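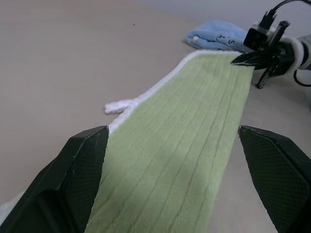 *Wrist cam, green cloth, fingers open*

**worbridge_terence:** Zuseo policy, trained on 964 folds. It scores 97 per cent on the green cloth, by my reckoning.

**d_baidoo:** Your reckoning counts a fold as done if the edges meet "in spirit".

**worbridge_terence:** Within 2 cm, Delali. It's in the notes. 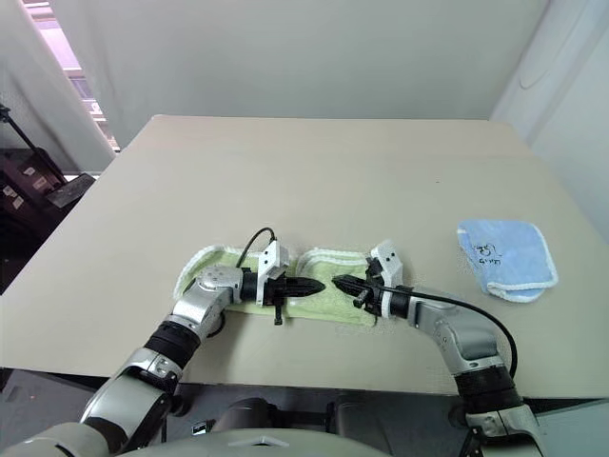 *Head view, both grippers over the green one*

**d_baidoo:** And how does it do on cloths it never trained on?

**worbridge_terence:** 39 per cent. I was getting to that.

**sylvie.d:** In a footnote, presumably. I'd still take it over the Baird baseline, which mostly pats things.

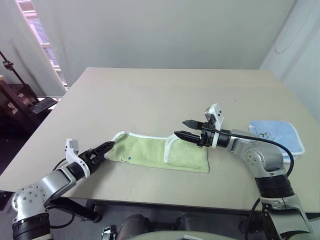 **Leanne Sowerby:** Disagree with Sylvie. Baird never saw a single demo of this task, so the comparison flatters Zuseo. Give both the same 964 and run it again.

**worbridge_terence:** Fine. January, then. Bring biscuits.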